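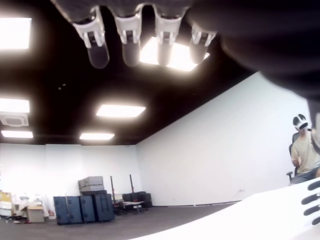 Most of us pick a study spot by the chairs, the outlets and how far it is from coffee, and only notice the lighting once our eyes hurt. My project for Intro to Building Science looks at light on desks: how much of it reaches the page, how uneven it is across a room, and whether the people sitting there like it. I got interested through ceilings (I know, I know). A black ceiling with rectangular white light panels in it looks great, very sleek, but the contrast between a glowing panel and the dark around it is a lot stronger than you'd get with the same panel on a white ceiling, and a dark ceiling bounces hardly any light back down to you. So I wanted to find out if rooms like that are worse to read in, or if I'm just picky.

Where I measured

I used 2 rooms. The first is the Avcı reading room, upstairs in our library, which has a white ceiling, long tube lights and tall windows on one side. The second is Draten, the coffee place across from the bus stop that stays open late and is always full during finals. Draten has a black ceiling with flat panels, brown walls and a mix of big shared tables and tiny two-person ones. I did all my readings after dark in March so the windows at Avcı wouldn't give it a head start.

How I did it

The light meter was a Proltia handheld from the department closet. It reads in lux, which is how much light lands on a surface. I put it flat on the table where a notebook would go, stepped back so my own shadow was out of it (I messed this up the whole first evening and had to throw those readings out), waited for the number to settle and wrote it down. Then I did it again at the next seat. I also made a short survey in Gesus, the free form app, and taped the code to tables with permission from both places. It asked how long you'd been there, what you were doing, whether the light was too dim, too bright or fine, and whether you'd had any eye strain or a headache.

What I found

The lowest seat at Draten was 161 lux, at a little table by the back wall. The brightest was 539, right under a panel at the big shared table. Those two seats are maybe ten steps apart! Avcı was much more even. Most seats there came out close to each other, and the dim ones were all at the ends of rows where the tubes stop.

I expected people at the dim Draten tables to complain the most, and they mostly didn't. A lot of them were on laptops and some wrote that they picked that spot because it was darker. The complaints came from the bright shared table. People wrote things like "light in my eyes" and "glare on screen," and one person said they always sit with a hat on. At Avcı almost everyone checked "fine" and left the comment box blank, so I have way less to say about it. Readers on paper were the exception in both rooms, since they wanted more light pretty much wherever they were.

What I think is going on

My meter only measured light landing on the table. It can't tell you how bright the panel looks when you glance up, or how it reflects off a laptop screen. That second part seems to be what bothered people at Draten. I can't pin it on the black ceiling, though, because the walls, the panel type and the height are all different from Avcı too. To do that properly I'd need the same room painted twice, and the owner laughed when I asked.

Problems

The survey was whoever felt like answering, so probably people with opinions about lights. I also didn't ask about glasses, which was dumb, I wear them myself and I get reflections all the time. And Draten dims the panels near closing, which I found out halfway through, so I only kept readings from before 9 p.m.

If I did it again

I'd borrow a meter that measures glare from eye level, and I'd ask people to point to the spot in the room that bugs them. I'd also add a room with desk lamps. The small study rooms on the first floor have them and they're booked solid, so somebody must like them.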